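I have now read the Wunell incident note twice, and I am still on the side of the sleeve.

The note concerns a folding arm at the Galthorpe laundry, which in February closed on a padded cuff and declined to let go. Drita Janevski, on the late shift, was holding the other end. She kept her fingers. The coat was less fortunate. 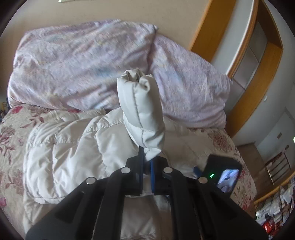
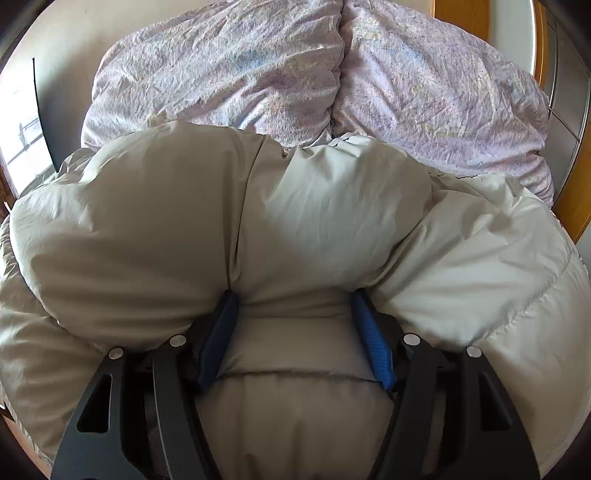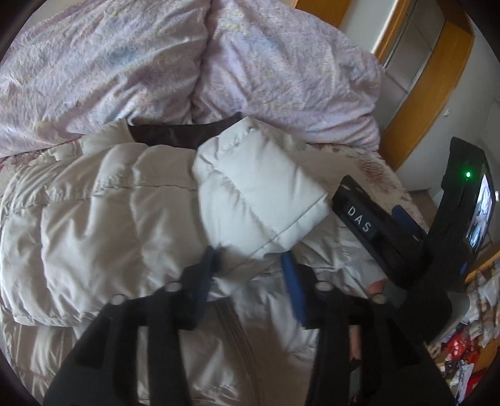
Bedding and padding, up close, with a gripper at work on them.

A soft thing is a hard thing to hold

Wunell's answer was that the arm had done 1,000 towels without complaint. I'm sure it had. A towel is flat and has no opinions. A puffy sleeve squashes to nothing, so the Vusia software decided it had missed and squeezed harder, then harder again. It did this for 12 seconds. The stop button was two strides away, behind a trolley.

The note recommends "operator awareness". Drita was perfectly aware. She was shouting.

I would like a limit on the squeeze and a button within reach of whoever is being squeezed. Jasińska, who wrote the note, puts the cost at 416 pounds an arm and calls it hard to justify. I've bought worse coats for less.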